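작은 회사를 두 번 옮겨 다니며 배운 것들

2021년 11월 5일

지난달에 플라렉스(Plalex)를 그만뒀다. 만 삼 년을 조금 못 채웠다. 주변에서 이유를 자꾸 물어서 한 번에 적어 둔다.

플라렉스는 동네 가게들이 재고와 주문을 같이 관리하는 서비스를 만드는 회사였다. 내가 들어갔을 때 직원은 나까지 일곱 명이었고, 대표인 포빌라스 비테(Povilas Bite)가 영업과 고객 상담을 혼자 다 했다. 나는 서버 쪽으로 입사했는데 첫 주에 한 일은 고객사 엑셀 파일을 우리 양식으로 옮기는 것이었다. 파일마다 품목 이름이 달라서 같은 물건이 네다섯 가지 이름으로 들어 있었다. 그때 만든 변환 스크립트가 퇴사할 때까지 돌아갔다. 주석도 없는 코드라 인수인계 때 좀 미안했다.

유료 고객이 100곳을 넘긴 건 두 번째 해 봄이다. 그 뒤로 분위기가 바뀌었다. 투자 이야기가 나오고, 주간 회의에 숫자가 적힌 표가 올라오고, 해지율이라는 말을 매일 들었다. 가입은 느는데 석 달 안에 나가는 가게가 많았다. 전화를 돌려 보니 대부분 초기 등록에서 지쳐서 그만둔 경우였다. 기능이 모자라다고 한 곳은 별로 없었다.

그래서 등록 과정을 줄이자고 했고, 포빌라스는 큰 고객을 잡을 기능부터 만들자고 했다. 둘 다 말이 됐다. 결국 큰 고객 쪽으로 갔다. 직원이 약 500명인 유통업체 한 곳과 계약하려고 반년 동안 그 회사 요구 사항만 개발했는데, 12월에 그쪽 담당자가 바뀌면서 계약이 없던 일이 됐다.

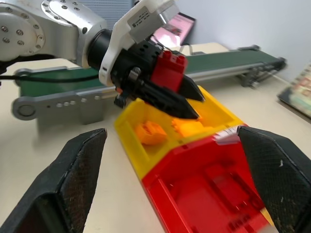

두 가지 색 부분이 이어진 플라스틱 수납함.

누구 잘못이라고 하기는 어렵다. 다만 그 반년 동안 작은 가게들 문의에 답이 늦어졌고, 떠난 곳 중에 돌아온 곳은 거의 없다. 나라면 계약서에 도장을 찍기 전까지는 개발 인원을 한 명만 붙였을 것 같다. 물론 지나고 나서 하는 말이다.

다음 회사는 리반스(Rivance)다. 카드리 카즐라우스키에네(Kadri Kazlauskienė)가 작년에 시작한 곳이고, 소규모 공장의 설비 점검 일정을 관리하는 프로그램을 만든다. 카드리와는 예전 직장에서 같은 팀이었다. 면접이라고 할 것은 없었고, 점심을 먹으면서 통장 잔고와 남은 개월 수를 먼저 보여 줬다. 그게 마음에 들었다. 플라렉스에서는 그 숫자를 입사하고 한참 지나서야 알았다.

월급은 조금 줄었다. 대신 지분을 받았는데 값어치는 없다고 생각하고 계산했다. 스톡옵션 계약서는 꼭 끝까지 읽어 보길 권한다. 나는 첫 회사에서 퇴사 후 행사 기간이 얼마인지도 모르고 서명했다가 그냥 날렸다. 이번에는 행사 기간, 가격, 회사가 팔릴 때의 조건까지 메일로 물어보고 답을 받아 두었다.

지금 리반스를 쓰는 공장은 32곳이다. 올해는 이 이상 늘리지 않고 기존 고객이 계속 쓰게 만드는 데 집중하기로 했다. 첫 2주는 고객사를 돌아다녔다. 한 공장에서는 점검표를 아직 종이에 적고 퇴근 전에 사무실 직원이 한꺼번에 입력하고 있었다. 현장에서 바로 누르라고 만든 화면인데 장갑을 끼고는 버튼이 잘 안 눌린다고 했다. 버튼을 키우는 작업은 하루 만에 끝났고, 지금은 사진 첨부가 느린 문제를 보고 있다.

다음 글에는 점검 일정 알림을 문자에서 앱 알림으로 바꾸는 과정을 적을 생각이다. 비용 계산이 아직 덜 끝나서 이달 안에 올릴 수 있을지는 모르겠다.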